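Second Life for a Shoebox: Packing and Posting Trainers Without New Materials

Project report, Packaging and Everyday Design module
Lachlan Whitcombe and Lorraine Ngata
Supervisor: Jaime Cunha
Handed in 6 November 2019

1. Why we picked shoes

Both of us sell old clothes and shoes online, and both of us have had a pair come back with the toe squashed flat. That was the start of it! Shoes are a lovely problem for packaging. They are stiff in some places and floppy in others, one end is tall and the other is low, and a pair only fits together well if you turn one of them round. The box they were sold in is nearly always thrown out within a week, so the person who later wants to post them has to find something else.

We wanted to know if an ordinary used cardboard box, with no bubble wrap and no new filler, could do the job for a pair of trainers. We set ourselves a budget of nothing at all for boxes and borrowed everything else from the Pedby workshop.

2. What we read and who we asked

There is a lot written about shoe boxes from the shop's side (how they stack, how the lid prints) and much less from the side of somebody at a kitchen table with a roll of tape. Tane Kerslake, who runs the returns desk at Widden, let us spend an afternoon there in May. He talked us through what arrives damaged and what doesn't, and his main point was that the damage is mostly done by the shoe itself moving about. A heel that can swing will find the corner of the box every time. He also told us to stop worrying about laces on the outside of the shoe and start worrying about the tongue, which folds over and stays folded if it is pressed for long enough.

We wrote that down and it changed our whole plan. Our first idea had been all about making the walls stronger with a second layer of card. After Widden we dropped that and looked at position instead: which way round the shoe goes, how deep it sits, and what the tongue is doing when the flaps come down.

3. Materials and the packing table

The boxes were all second-hand, and we chose ones with a deep body and flaps that still stood up by themselves. Cut-outs in the card turned out to be handy. A finger through a hole gives you something to pull against when the fit is tight, and it lets you check on the contents after closing.

We worked on a table with a gridded cloth over it. Lorraine brought the cloth and it was the best thing in the whole set-up, as you can put a box back in the same position by lining its front edge up with the squares. The shoes were black trainers with laces, which we liked because the laces gave us one more thing to tuck away. 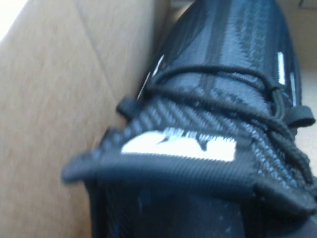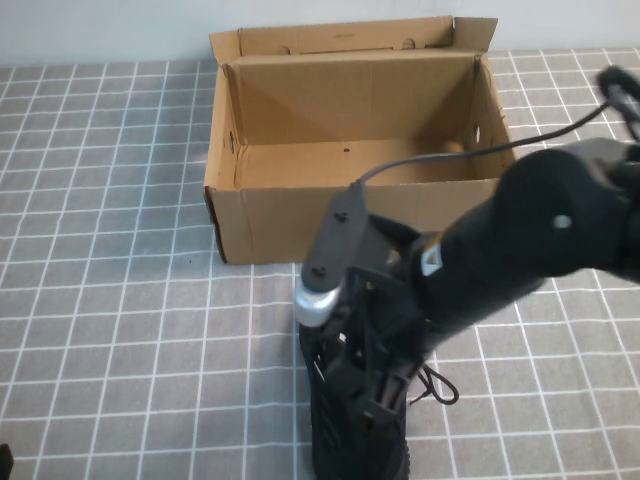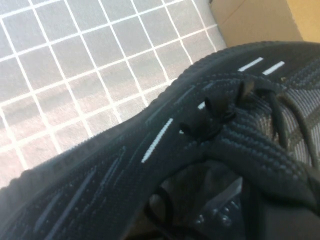
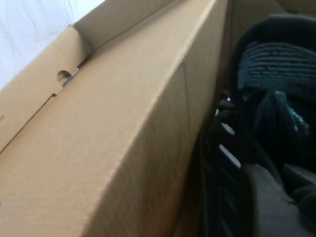 Cardboard and black trainers from the packing work; the second picture has the open box on the gridded cloth.

4. How we packed

We settled on one order of work and kept to it:

Open all the flaps fully and run a thumb along each fold.
Check the floor of the box for punctures and grit.
Push the laces down inside the collar, or leave them lying over the tongue (we tried both).
Lower the first shoe in with the toe going down before the heel.
Turn the second shoe the other way, so that its toe lies by the first one's heel.
Press lightly on both tongues, then let go and see if they spring back.
Close the short flaps, then the long ones.

After closing, we picked the box up, tipped it end to end and listened. It sounds a bit silly, but you really can hear a loose shoe! A well-packed pair makes almost no noise, just a dull shuffle. A badly packed pair knocks.

Lachlan did most of the packing and Lorraine did most of the listening, and then we swapped - partly for fairness and partly because we had started to disagree about what counted as a knock.

5. Results

Heel-to-toe packing was the clear winner. With both toes pointing the same way there was a gap at the low end, and everything slid into it as soon as the box was tilted. Turned round, each shoe filled the space that the other one left.

Toe first was better than heel first for a reason we hadn't expected. If the heel goes in first, the toe has to be bent down past the rim, and the knit or fabric rubs on the cut edge of the card. Going in toe first, the shoe more or less steers itself.

The laces made less difference than we hoped. Tucked inside, they made a neater pack, but they also pushed the tongue forward. Lying over the top, they looked messy and did no harm. Tane had told us this and we should have listened.

We weren't happy with how the flaps behaved in the older boxes. Once a fold has been opened many times it goes soft and the flap leans back, so you need a hand to hold it while the other hand tapes. One of us on our own found this fiddly.

6. What we would change

We would like to try boots, which are a much harder shape, and children's shoes, where two pairs might share a box. Vlastimil Kollár in the year above has offered us his crease tester, and with that we could say properly how soft a fold has become instead of going by feel. We also ran out of time for a real posting trial. All our tipping was done by hand on the spot, so we can't claim anything about vans or sorting belts.

A printed sheet of the packing steps is pinned up by the sink in the workshop, and anyone who posts shoes is very welcome to copy it.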